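Home | Gadgets | How Stuff Works | Ask Me | Puzzles

Why does an e-reader look like paper?

Last month I left my e-reader on the kitchen windowsill, right in the sun, and when I came back I could still read every word. Then I tried the same thing with my phone and all I could see was my own nose. So how does one screen get easier to read in the sunshine while the other turns into a mirror? I love this stuff, so get comfy.

My reader is a Nonard, and it's pretty old. The corners are scratched and there's a dinosaur sticker on the back (my nephew's work, and I'm not taking it off). It's the black-and-white kind, and the screen isn't much bigger than a postcard. There are 1000 books on it, if you count the ones I started and gave up on.

Two ways to make a picture

A phone or tablet screen makes its own light. It's like having a very flat, very clever flashlight pointed at your face. Outdoors on a bright day, that flashlight has to fight with the sun, and the sun is a lot better at being bright than your phone is.

Paper doesn't make any light. Light from the sun or a lamp comes down, bounces off the white parts of the page and goes into your eyes. The black ink soaks most of the light up, so the letters look dark. More sunshine means more light bouncing, and the page just looks brighter!

An e-reader screen works the paper way. People call it electronic paper, or e-paper for short.

Tiny bubbles, tinier specks

Now for my favorite part. Inside many e-paper screens there's a layer of teeny bubbles, each one as small across as a human hair is wide, or even smaller. They're called microcapsules. ("Micro" means very small, and a capsule is a little container.) Every bubble is filled with a clear, oily liquid, and floating in that liquid are lots and lots of even tinier specks. Some of the specks are white and some are black.

The specks have an electric charge. You've met electric charge already if you've ever rubbed a balloon on your hair and stuck it to a wall. There are two kinds of charge, called positive and negative. Two charges of the same kind push each other away, and two different kinds pull together. In an e-paper bubble, the white specks have one kind and the black specks have the other.

Under the bubbles is a sheet of tiny electrical parts that the reader can control. Say the white specks are the positive ones. If the reader makes a spot underneath positive too, the white specks get shoved up to the top, the black ones get pulled to the bottom, and you see white. Switch the spot to negative and they all swap places. Now you see black!

Do that at loads and loads of little spots and you've drawn a letter A. Or a dragon.

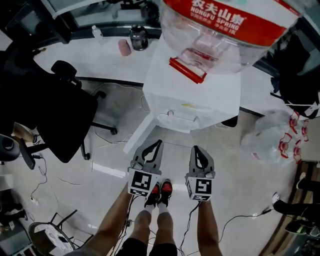 Can e-paper show gray as well as black and white?

It can. The reader gives the specks a shorter or longer push, so that a mix of black and white ends up near the top, and your eyes see the mix as gray. My Nonard can show 16 shades, counting pure black and pure white.

Sixteen doesn't sound like many, does it? It's plenty for letters, and drawings in books look nice too, a bit like pencil shading. Photos are where you start to notice. A smooth gray sky can come out in stripes or dots.

The battery trick

Once the specks are in place, they stay there. The reader doesn't have to keep pushing them. If I leave mine open on page 289 of my pirate book and go have dinner, the screen itself needs no electricity to keep showing that page. It only needs a burst of power when I turn to the next one.

A phone screen can't do that. It has to keep glowing the whole time you're looking at it, and that's a big reason phones want charging so often. I charge my reader when I remember it exists. (The other bits inside, like the wireless part, do use power, so mine still runs out sooner or later, usually on a Thursday night when I've got one chapter left.)

What's with the blinking?

If you've used an e-reader you may have seen the whole screen flash black, then white, before the new page shows up. I used to think mine was broken! I even took it to Tesfamariam, the repair shop in Drendville, and a very patient man named Rostislav Trnka showed me two others doing exactly the same thing.

The flash is a sort of cleanup. When the page changes, a few specks can get left behind in the wrong place, and then you see a faint leftover of the old words behind the new ones. That's called ghosting, which I think is the best name anybody ever gave a problem. Flashing the screen gives all the specks a good shake so they can start fresh.

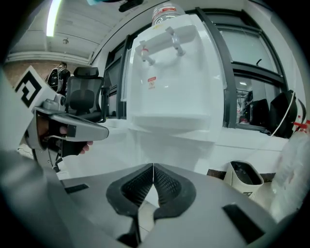 White water dispenser with two spigots and a bottle on top.

Why no cartoons, then?

Specks have to swim. The liquid slows them down a little, so an ordinary e-paper screen can't change nearly as fast as a phone's can. Cartoons need lots of new pictures every second, and the poor specks would never keep up. They get even slower in the cold. I read mine at a winter bus stop once and every page turn was like waking up a bear.

But what about reading in bed?

Good point! If e-paper only bounces light, you'd see nothing in the dark. A lot of readers now have little lights hidden around the edge of the screen. They shine sideways into a thin clear layer on top, and that layer spreads the light out and sends it down onto the page. It then bounces back up to you, the same as lamplight would. My old Nonard doesn't have one, so I use a clip-on lamp that falls off if I laugh.

Try the speck game

Bit-na Geum, who runs the after-school club at Brolldale, taught me this one. You need some friends and some squares of card, black on one side and white on the other.

1. Everybody holds one card and stands in rows, like a grid. Each person is one dot on the screen.
2. Pick someone to be the reader. They stand at the front and point.
3. If the reader points at you, flip your card. If not, stay completely still.
4. See if you can make a letter. T is easy. S is horrible.

Notice how you don't get tired until somebody makes you flip? Now try it with every person waving their card nonstop, the way a phone screen has to keep working. Bit-na's group lasted one song.

I'm off to finish my pirate book. It has 600 pages and the parrot only just showed up.

Get new explainers in your inbox! Ask a grown-up to sign up for our newsletter. You can unsubscribe at any time.

More to read
How does a touchscreen know where my finger is?
Where do downloaded books go?
What's inside a battery?
Why do headphones get tangled?
Who decided where the letters go on a keyboard?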